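Ticket Clultis, file Collecte, priorité normale
Objet : flux poignet décalé par rapport aux deux vues externes
Ouvert le 4 mai 2018
État : en cours

Poste : Mirnach, bras Franka, plan de travail en bois, tâches de rangement de vaisselle.
Version de l'enregistreur : Pelel 2, tampon de 1024 images par flux.

Symptôme : à la relecture, la pince se ferme dans le flux poignet avant de se fermer dans les vues externes. L'écart n'existe pas en début d'épisode et augmente ensuite. Le script de contrôle rejette 50 épisodes sur 800.

Vues jointes, dans l'ordre poignet, externe, externe :

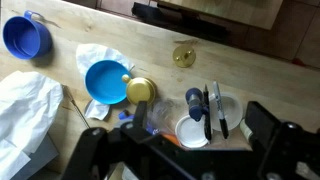
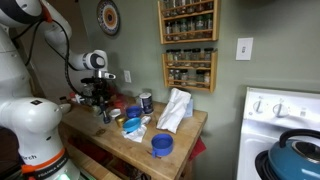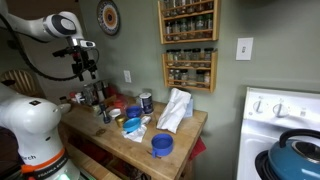
Essais effectués :
- Câble USB de la caméra poignet remplacé : sans effet.
- Exposition automatique désactivée sur les trois flux : sans effet.
- Tampon vidé entre deux épisodes : l'écart repart de zéro, puis réapparaît.
- Horodatage pris à l'acquisition et non à l'écriture disque : écart nul sur les épisodes courts, épisodes longs non testés.

Analyse provisoire : Pelel date les images externes au moment de l'écriture. Quand le disque ralentit, l'action enregistrée ne correspond plus à l'image, et l'apprentissage reçoit des paires fausses.

À faire : relancer une série longue avec le correctif, puis réaligner les épisodes rejetés avec Zupan à partir des positions articulaires. Ne pas les supprimer du serveur d'ici là. L'export vers l'entraînement reste bloqué pour ce poste.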